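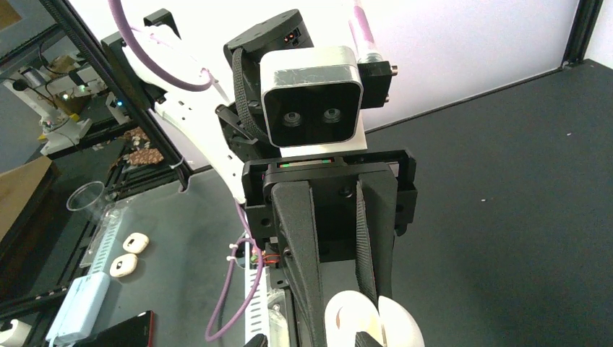

Camera of one arm and gripper of the other, with the purple cable on the left.

Planning the money for a two-arm station

In June I have to give our budget for next year, and for the first time I am writing it before the things are bought. Last year I did it in the other order and it was not pleasant. Several people have written to me after my older post on the Jiria project and asked what a station with two arms costs. I can't give the total, as part of it comes under an agreement with Cleretti that I am not free to publish, but I can tell how I make the list now and where my first list was wrong.

For new readers: I work in a small lab in Vuvstead. We do tabletop manipulation with small objects, two arms, one table. I came to it from test engineering for household appliances, so I knew how to buy measuring instruments. An instrument comes in one box with one price. A robot station comes in very many boxes, and half of the boxes you didn't know you needed.

My first list

My first list had five lines. Two arms, two grippers, cameras, one computer, one table. I was proud of it. I put prices from the quotations, added a little for transport, and sent it up. It was approved in one afternoon, and this should have worried me.

The arms were right. I mean that the price in the list was the price we paid, and they came in the week that was promised. The grippers were right too, only that the fingers they came with were of no use for our objects. The rest of the list was wrong in almost every line, and always in the same direction.

The lines that were missing

Cables. I start with them because it is the line I was most angry about. Our arms came with cables, naturally, but their length was chosen for an arm that stands close to its controller. Ours don't. When an arm folds back and turns the wrist at the same time, the cable needs a big free loop or it pulls on the connector. We bought longer ones, then we bought the same ones again as spares, and after that ties and small holders. The second order alone was 241 euros, and I had written zero in that line, or to be correct I hadn't written the line.

If you plan now, take a piece of rope and fix it to the arm at the places where the cable will be fixed. Move the arm by hand to the worst positions you can find. Measure the rope and add some more. I did this only for the second station and it took less time than writing the complaint for the first one.

Frame and walls. A table is easy to imagine and I imagined it. I didn't imagine the black aluminum profiles, the rail where the arms are mounted, the corner posts, and the light walls on three sides. A wall looks like a luxury until you have tried to train anything with a window in the background. In the morning our results were good and after lunch they were bad, and I spent too many days looking for the error in the software.

The profiles themselves are not expensive. The brackets and the nuts are, when you add them, and you always need one more bag. I now take the price of the profiles and put the same amount again for everything that holds them together.

Light. For light I paid 153 euros, the power supply included, and it is the best money in the whole project. I would put it on the list before the second camera.

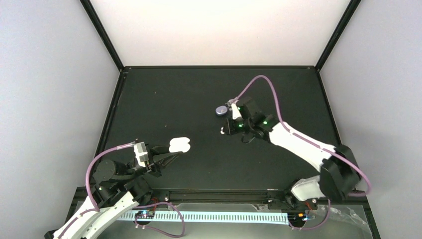 The size of the table is a decision that costs money in both directions, and I would like to say more on it than I did in the old post. With two arms mounted on the same side you want the middle of the table to be reachable by both, and you want each of them to have also a corner where it can work alone. If the table is too big, you pay for a surface, for longer profiles and for bigger walls, and the far part is never used. If it is too small, the elbows come near to the walls and you must limit the speed. I drew ours on the floor with paper tape before I ordered anything. Emilian Sima, my colleague on the mechanical side, stood there with his two arms out and played the robots. We laughed, but we made the drawing smaller on both sides after that.

The color of the top we chose badly the first time. It was light, like the walls, and small white objects disappeared on it. The dark one was an extra cost for a complete new top, plus the old one, which is now standing behind a cupboard. So please put the objects first in your planning. Take the real objects that you will handle, lay them on samples of the material, and look at them through the camera that you will use. The samples are often sent for free if you ask in a friendly way.

Fingers. A gripper is bought once and fingers are bought all the time. We have wide ones, narrow ones, some with a rough inner side. They wear, they crack, and somebody always has an idea for a better shape. I treat them now like paper for the printer. There is a monthly sum and I don't ask for each piece what it was for.

Protection for the cameras. A camera on the wrist lives dangerously. It goes everywhere the hand goes, and with two hands in one place, sooner or later they meet. The housing gets scratches, this is normal and I don't count it as damage. But the bracket must be strong, and you should own one camera more than you mount. In my first list there was no spare, and when one failed we stood still until the new one came. The waiting was more expensive than the camera. I tried to calculate it once, with salaries, and then I closed the file.

The computer. In this line I made the opposite mistake and bought too much. The salesman was very good.

Hours are also a purchase

This is the part which is still missing in many budgets I see. The station doesn't build itself. I asked everybody to write down the time for the second station, from the first box to the first useful recording, and I had told our director it would be up to 200 hours. We stayed below it, but only a little, and we were already experienced. A big part went into things which have no name in a project plan: finding the right screw, calibrating again after somebody moved a post, waiting until the table was free of plastic foil and tools.

When the people are paid from another account, these hours look free. They are not. If two persons are building a station, they are not doing the thing you hired them for, and you should say so in the document, in hours, even if there is no money written next to them.

The reserve

For my new budget I put 30 percent on top of the equipment, as its own line, with the word "reserve". In the past I hid the reserve inside of the other lines, a little in the arms, a little in the computer. I was taught to do it like this in my first job. The problem is that nobody can learn from such a list later, even I couldn't. I looked at my own numbers after one year and didn't know anymore which part was a real price and which part was my fear.

Our finance department didn't like the separate line. They asked what it was for, and I answered with the list of things I had forgotten last time, with the bills. It was approved without a change. I was surprised – and also a bit sorry that I hadn't kept the smaller bills.

What I order first

A few words on the order of buying, as Ilie asked in the comments. I place the arms first, they have the longest delivery time. On the same day I order the profiles for the frame, so that the frame stands before the arms come. Then the light, the walls and the top. The cameras come after this, when I can measure the real distances. The grippers can come with the arms or later, it makes no difference for us.

The cables I order last, after the test with the rope. It feels wrong to have two arms standing there without cables for one or two weeks, and visitors make remarks. Let them.

Small things such as cups, boxes, tape and the objects for handling I buy in the shop near the station and put on one bill per month. For the accounting it is much better than a bill for each cup.

One question I still didn't solve is how many years I should write for the lifetime. For the arms our accounting takes the same period as for other machines, and I have no better idea. For the cameras on the wrists I think it is much too long. If you have a station that has been running longer than ours and you know what really had to be replaced, please write to me, before the end of the month if possible. The table with my lines, without the Cleretti prices, I can send by mail to anybody who wants to have it.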